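A bus tub costs less than a decent lunch, and I think every kitchen that feeds more than one person should own one. Mine is plain gray plastic with rounded corners. I bought it four years ago from a restaurant supply store called Lakden, along with a roll of shelf liner I never used. The tub has been in service nearly every day. My argument is that dirty dishes should go into a tub and stay out of the sink until someone is ready to wash them.

Most people I know do the opposite. A plate comes off the table and goes into the sink. Another goes on top. Someone runs water over both and walks away. By nine at night there is a stack with a glass wedged in beside it, and the person who wants to fill a kettle has to move the whole thing to reach the faucet. The sink is the one place in a kitchen that everybody needs, and we use it for storage.

I learned the other way at Perron, a lunch place where I cleared tables for two years. The owner, Titilayo Ekpo, had one rule about the sinks: nothing sat in them. Plates went into tubs, tubs went on the cart, and the sinks stayed open for washing. A new hire who put a cup in an empty sink heard about it right away. I thought it was fussy at the time. Then I moved into an apartment with three other adults and one small sink, and I bought a tub by the end of the first month.
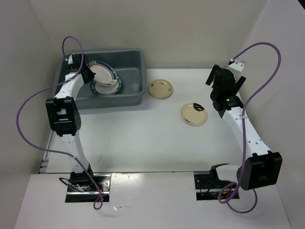 The order of loading matters more than the size of the tub. Plates go in first and go in flat, largest at the bottom. Glasses get their own end. I don't put a glass on top of a plate, ever, and I don't put a plate on top of a glass, which sounds too obvious to write down until you live with people who do it. Bowls can nest if they match. If they don't match, they stick together and you end up prying them apart over a hard floor.

Silverware should not go in the tub at all. Forks slide under plates and tip them, and knives end up where a hand is going to reach. I keep an old coffee can next to the tub for silverware, handles up. At Perron we had a second, narrower bin for it, and Titilayo threw out the ones that cracked every spring.

Scrape before you load. A tub with food in it has to be washed too, and then you've added a dish to the pile. A rubber spatula does the job in a couple of seconds per plate. I wash the tub itself on Saturday with dish soap and hot water and let it dry upside down on the porch rail.

My roommate Obinna Danladi disagrees with most of this. His view is that plates need to soak, and a tub just gives the egg more time to turn into cement. He has a point about egg. He has less of a point about toast crumbs, and most of what we dirty in a week is closer to toast crumbs. For the few things that need soaking, I put an inch of water in the pan and leave the pan on the back of the stove. A roasting pan can soak there all night and block no one.

The other complaint I hear is about good dishes. People will accept a tub for everyday plates and then carry their grandmother's china to the sink one piece at a time, as if the sink were softer. A sink is steel or enamel over iron, with a faucet hanging above it at exactly the height to catch a rim. I have chipped two plates in my life, and both of them hit a faucet.
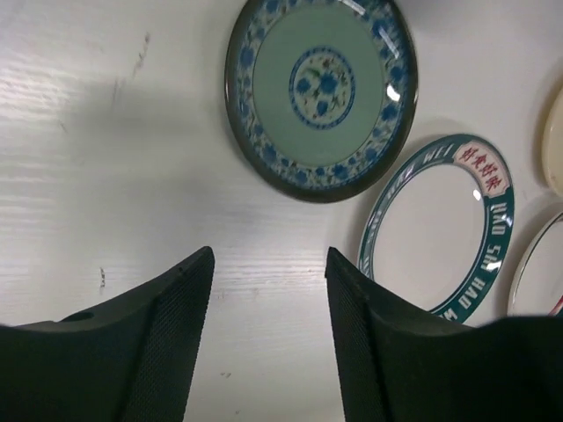
Do mismatched plates need to be kept apart in the tub?

Only when the sizes or shapes fight each other. A wide plate under a smaller one is fine, whatever the patterns are. What you want to avoid is a deep plate on a shallow one, or anything with a raised painted surface bearing weight from above. For those I lay a dish towel in between.

I should say that I like mismatched plates. Mine came from relatives, from a church sale, and from a box that Loubna Belhaj left behind when she moved to Steltow. I have never owned a full set and don't plan to. A full set makes people nervous, because every break leaves a gap. With a mixed shelf, you lose one plate and buy another, and the shelf looks the same as it did before. They do stack a little worse, and that's a fair price.

Drinking glasses are where I have changed my mind. I used to think plastic cups were for picnics and children. Now I keep a few of the clear kind for every day, and the glass ones come out when we have company. A glass in a tub is the piece most likely to tip, and when it tips against a plate, one of them loses. A plastic cup goes over and you stand it back up. They scratch, and after a year they look cloudy if you use the rough side of a sponge. I can live with cloudy.

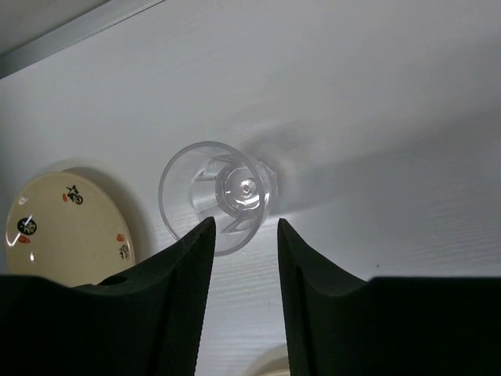 *A clear plastic cup on its side, with a cream plate to the left.*

My friend Pendo Laizer, who has a dishwasher, says all of this is a problem for people without one. I've eaten at her house. The dishwasher is usually full of clean dishes that haven't been put away, and the dirty ones are in the sink waiting for it. She could use a tub as much as I could. It would hold the dirty load until somebody empties the racks, and she'd be able to rinse lettuce in the meantime.

If you want to try it, don't buy the biggest one. A full tub of plates is heavy, and the long ones are hard to turn around in a narrow kitchen. Get one that fits on your counter with room for the can of forks beside it. Put it where people already set their plates down when they come in from the table. In our kitchen that turned out to be left of the stove, and I'd spent a month trying to make it work on the right.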